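Skivik is bringing back its Arumau running shoe in September, eight years after the last pair left stores. The new version keeps the suede toe and gum sole but adds a wider heel.

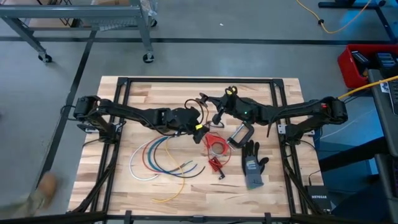 Vol. 39, No. 2

The first run is limited to 1498 pairs, sold through Trunness stores in two colors, navy and cream. Half sizes will be offered for men and women.
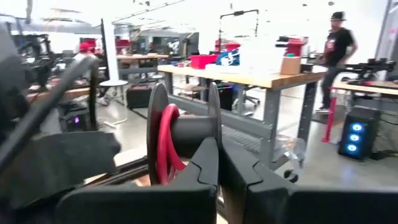 Magdolna Tóth wrote in to say the old Arumau ran narrow and that she hopes the laces are longer this time. Orders open at 9 a.m.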